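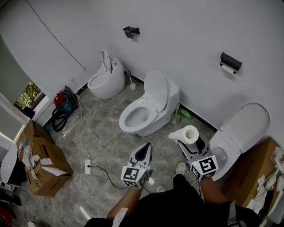
Page last changed: Dec 24, 2020

4. Preparing the washroom and fitting paper

This section applies to washrooms with several Gandby one-piece toilets in the same room. Complete Section 3 (water supply and leak check) first.

4.1 Clearing the floor

1. Raise the lid of each toilet until it rests back. Leave the lids raised until Section 5 is complete.
2. Stand each toilet brush in its holder on the floor beside the toilet, against the wall. White and pale green holders are interchangeable.
3. Pick up any cleaning bottles lying on the floor. Check that the cap is tight and store the bottle upright.
4. Coil the vacuum cleaner hose and place it with the vacuum cleaner in a corner.
5. Unplug the power strip at the wall outlet, then remove it from the floor together with its cords.

CAUTION: Do not carry out the flush test in Section 5 with a power strip on the tiles. Water on the floor can reach the outlets.

Note: The floor tiles are marble-patterned and gray. Small puddles are hard to see on them. Wipe along the base of each toilet with a dry paper towel and check the towel.

4.2 Toilet paper holder

1. Check that the holder is level and does not turn when pulled lightly.
2. If a new holder is needed, mount it roughly 60 cm above the finished floor.
3. Fit the roll with the loose end toward the room. The roll must turn freely.

4.3 Paper towel roll

The Privus towel roll (part no. 946) has a hollow core and is used without a spindle.

1. Remove the outer wrap. Do not use a blade.
2. Hold the roll upright by its sides, with the open end of the core facing up. Light pressure is enough. A crushed core will not seat on the Caldeira wall dispenser.
3. Find the seam and check that the outer sheet lies flat along it. Slight wrinkling of the outer sheet is acceptable.
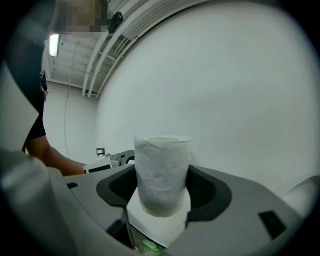
4. Lower the roll into the dispenser and close the cover until it clicks.
5. Pull out 3 sheets and discard them.

Note: Rolls wider than 195 mm do not fit the Caldeira dispenser. Use the Puvico floor stand for these.

4.4 Before you continue

Keep spare rolls off the floor. Dry the tiles fully, then go to Section 5, Flush test.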